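Stimberg Home & Garden Board > Kitchens > Sourdough rye, let's hear your schedules!

jana_kasten
Tuesday, September 30, 2025

OK, I am hooked. I baked my first full rye on Sunday from the Plenddale recipe (the one with the soaked old bread in it) and the smell alone was worth it! Crust like a tree trunk, crumb a little gummy near the bottom. I fed the starter at night, mixed in the morning and baked it that afternoon. Now I want to hear how everybody else fits this into a normal week.

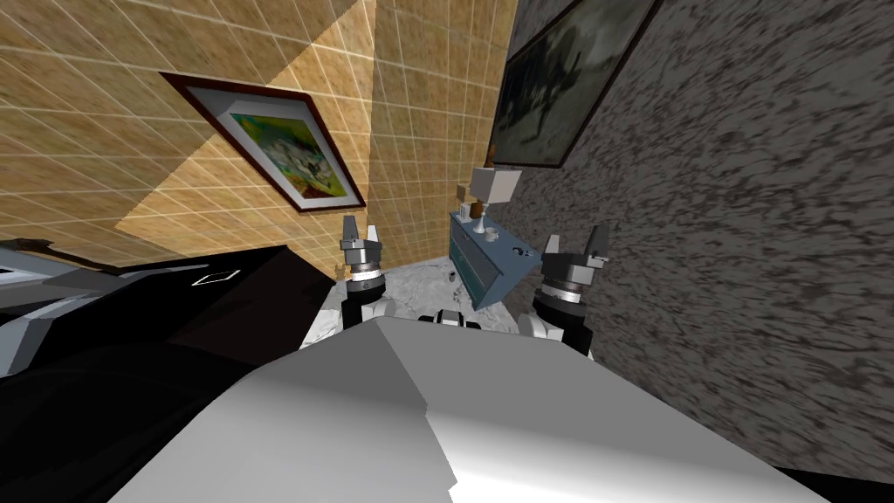
Re: Sourdough rye, let's hear your schedules!
haberkorn_b

Welcome to the club! Gummy at the bottom means you cut it too early, I'd bet money on it. Rye needs a full day wrapped in a towel, two is better. I know, I know, it's torture.

My week: feed Thursday after supper, mix Friday before work with 80 percent water, bake when I get home. Cold kitchen in December, so then I put the bowl in the oven with just the light on.

Re: Sourdough rye, let's hear your schedules!
diekmann_j

Have to disagree with Benedikt on the water. 80 is fine for his flour, but the coarse stuff from Bauerfeind drinks like a horse and you end up with a brick. I go wetter and bake in a tin. And I don't think it was cut too early, I think it was underbaked. Get a probe thermometer, Jana! They're cheap and you'll use it for everything.

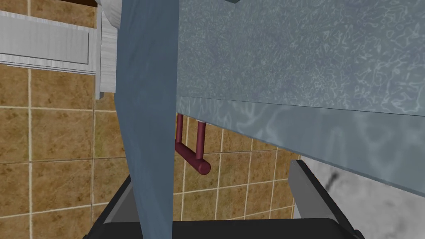

The other thing is the soaked bread. Squeeze it out really well before it goes in, or you have no idea how much water is in your dough. I skipped that for a whole winter and blamed the starter, poor thing.

Re: Sourdough rye, let's hear your schedules!
haberkorn_b

Jörg, you bake everything in a tin, you'd bake a pizza in a tin. A free loaf has twice the crust and the crust is the best part!! But fine, yes, squeeze the bread. We agree on that.

Re: Sourdough rye, let's hear your schedules!
s_nolte

Love this thread. I'm with Jörg on the tin and with Benedikt on the waiting, so you can both be mad at me. Six loaves in the freezer right now, sliced, and it toasts beautifully straight from frozen.

Has anyone tried caraway AND fennel together? I toast the seeds in a dry pan first and wow.
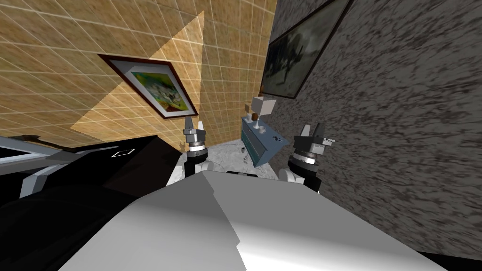
Tile wall and gray wall, with the two pictures up

Re: Sourdough rye, let's hear your schedules!
jana_kasten

You people are the best. Thermometer ordered, next loaf goes in Friday and I won't touch it until Sunday (hide the knives). Sieglinde, how much fennel? I don't want it to taste like cough drops.

Re: Sourdough rye, let's hear your schedules!
s_nolte

Half a teaspoon, and double that of caraway. Crush them a little.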